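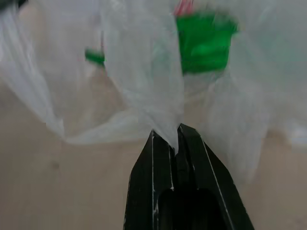
Ludivine Barbier
9th October, Rornside

I have started with the plastic bags. In my language we say that one must begin the big cleaning with the smallest drawer, and the bag drawer is the smallest one I have, although it is also the most full. When I pull it, it opens as far as my hand is wide, and then something inside catches.

I took the bags out one after the other and shook each of them over the bench. The thin ones are difficult. They are so light that they stick to my sleeve, and when I want to find the opening I must rub the top between two fingers until it comes apart. My mother kept only the thick ones. I keep all, and I do not know from whom I have learned this.

There were 26. I counted them because I had made a bet with myself that there would be 30, and I was a little disappointed. The torn ones I have put to one side for the soft plastics bin at Ruddock, if they still have it near the trolleys. In May it was full each time I went.

For folding I tried the method from the woman at the Zirkutgate market. You lay the bag flat, press the air to the bottom, fold it in long strips and then turn it in triangles up to the handles. With a firm bag it is very nice. With the white see-through ones, the kind for vegetables, the triangle opens again as soon as I put it down. After some tries I only pinched them in the middle and pushed them into an empty tissue box. It works well enough, and one can pull them out from the top.

Green things look so soft through this kind of bag. I noticed it before, with the capsicums and the lettuce, that the colour becomes pale, like behind a bathroom window. I would like to have a curtain in such a colour for the kitchen. The one I have now is brown and came with the flat.

Then I washed the drawer. In the back corner I found two bread clips, a rubber band which broke at once, and a receipt from Vumine for the kettle I gave back last year. The paper was almost white already, only the 344 at the end of the number I could still read. I threw it away.

I wanted to do also the cupboard under the sink, but it was getting dark and the globe in there has gone. I must buy a new one tomorrow, and dish cloths, and vinegar. For dinner I made an omelette with the rest of the spinach – too much salt. The drawer closes now without the knee.

© Ludivine Barbier | Contact | Back to top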